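Notebook – health policy survey, Renodow
September, second entry

Started at 8:30. Main job today was to settle the wording for the flu clinic questions and get the pilot file back into shape before the full mailing goes out. Pilot returns are all keyed in now. The full sample stays at 2,000 addresses, drawn from the city list by Prokent, and nothing below changes that.

Background for anyone picking this up cold: the Renodow council is weighing whether the city should keep paying for walk-in flu clinics at public buildings or move the money to pharmacies and let people get their shots there. The council vote comes after our report. We don't take a side and the report won't recommend one. We ask residents what they use, what they would use, and what they think the city should pay for.

Pilot results on Q7 look bad. The question asks whether the city should "continue to support free access to seasonal vaccination." Nearly everyone who answered said yes, including people who wrote in the margin that they want the clinics closed. They read "free access" as meaning the shot costs nothing wherever you get it. That's a fair reading and the fault is ours. As written, the question can't tell apart the two options the council is looking at.

Replacement wording, draft A: "The city now pays for walk-in flu clinics in public buildings. Should the city keep paying for these clinics, pay pharmacies to give the shots instead, or stop paying for flu shots?"

Draft B is the same but splits it into two questions, first whether the city should pay at all, then where. I prefer B on paper. It takes more room, and we only have the one folded sheet. Tried both in the layout and B pushes the age and household questions onto the back panel next to the return address, where people in the pilot tended to skip things. 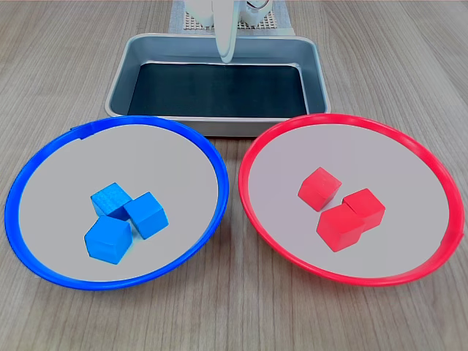
Skips and missing answers

Back panel skips are worse than I wrote in the last entry. I had been counting "prefer not to say" as missing on some forms and as an answer on others. Went back through the paper and fixed it. Rule from now on: "prefer not to say" is an answer, code 8. Blank is blank, code 9. Two boxes checked where one is allowed is code 7, and leave a note in the comment column saying which two.

After the fix, the household question still has more blanks than any question on the front. Moving it to the inside is the easy change. Draft A leaves room for that, draft B doesn't.

Also found that Suvix drops leading zeros from the form ID when it exports. The IDs on the paper are fine and the IDs in the entry screen are fine, it's only the export. Had to match forms to records by hand for the low numbers. The column needs to be set to text before export, not after. Setting it afterward looks right on screen and gives you the wrong IDs anyway. Please write the ID on the tracking sheet exactly as printed, zeros included.

Cover letter

The pilot letter says "your views on vaccination." Several people returned the form unanswered with comments about vaccine requirements, which this survey doesn't ask about. There was a fight over a school requirement here last year and people still have it in mind. I think the letter lost us answers from residents who would have had something to say about clinics and city money. New first line: "The city is deciding how to spend its flu clinic budget and wants to hear from residents." The word vaccination doesn't come up until the second paragraph. I'm not trying to hide it – the form is plainly about flu shots – but the letter should lead with the decision being made.

Kept the sentence saying that answers are not linked to medical records. Took out the sentence about the research being independent. It was true, but two pilot comments asked "independent of who," and the letter has no good place to answer that. Our name and phone number are at the bottom and that will have to do.
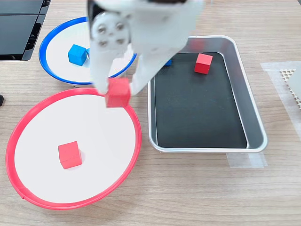 The sign-off should also say that adults 18 and over can fill out the form, one per household, and that it should be whoever had the most recent birthday. The pilot said "any adult," and the returns leaned old. Birthday selection won't fix that by itself and some households will ignore it. It costs us one line.

Reading level checked after the edits. The letter is better than before. Q11 is still heavy ("reimbursement arrangements with participating pharmacies") and I changed it to "how the city would pay pharmacies." Somebody should read Q11 and Q12 out loud, one after the other, and see if they now sound like the same question. They did to me by the afternoon, but I had been looking at them too long.

Phone test

Did a few test calls from the small room in Ostrowski between 1:00 and 3:00, using draft A. People picked an option without asking for it to be repeated, which they did not do with the old Q7. One person asked whether kids' shots were included. Right now the question doesn't say. The clinics do serve kids and the pharmacy plan, as far as the council papers go, is unclear on it. I don't want to add a line to the question that the council itself hasn't settled. Left as is, with an interviewer note: "If asked, say the plan for children has not been decided."

Average call came in under the 30 minutes on the consent script by a long way. The script should be changed to match. People hang up when they hear that number.
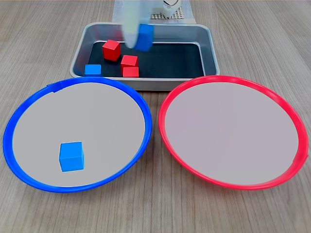
Metal tray with red and blue cubes, plates in front.

Decisions and open items

Going with draft A for the mailing. Draft B stays in the folder in case the council asks for a follow-up by phone, where space doesn't matter.

Household question moves inside. Age stays where it is.

Prokent still has to confirm that the apartment numbers were added to the address file. The pilot file didn't have them, and a stack of envelopes came back from the buildings near the river. If those go out again without unit numbers we'll be missing mostly renters, and renters are the group most likely to use the walk-in clinics. I would hold the mailing for this.

Spanish version needs the new Q7, the new Q11 and the new letter. The old one should not be used for anything. I moved it out of the shared folder.

Return envelopes: count what's left in the cabinet before ordering more.

Stopped at 5:15. Export with the text setting is saved next to the old one. Use the one with "ids" in the name.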